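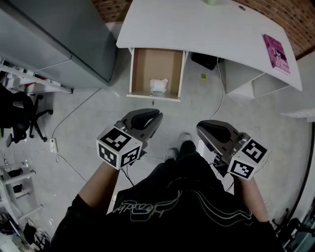

Evening Desk Host, Trestport Community Library

We are looking for a friendly, patient person to welcome our evening visitors at the Trestport library, 20 hours a week, starting as soon as we can find the right one of you!

The library is a small place with a big family of regulars. We have students cramming for exams, parents who come in for the picture books and stay for the armchairs, and a knitting circle that has met by the radiators for 11 years and will certainly try to teach you to purl. As desk host you would check books in and out, sign up new members, help folks with the printer (it has its moods), and shelve returns when things are quiet. You would also lock up at night, together with a colleague — you would never be closing alone.

You don't need a library degree or any experience with our catalog. We would much prefer someone who likes a chat, can stay calm when the phone rings and three people want the same study room, and doesn't mind being asked where the restroom is. A little Spanish would be wonderful but it's not required. You should be able to lift a box of books and push a full cart up the ramp to the children's section.

The job is open until the end of May, and we very much hope to extend it after that. Pay is $800 every two weeks, with paid holidays and a free bus pass good on the Kekport line, which stops right outside our door.

To apply, please send us a short letter telling us a bit about yourself and the last book you loved (or couldn't finish, we enjoy those stories too). Drop it at the front desk or mail it to Trestport Community Library, 259 Yaman Street, Trestport. Letters should reach us by 28 December 2019.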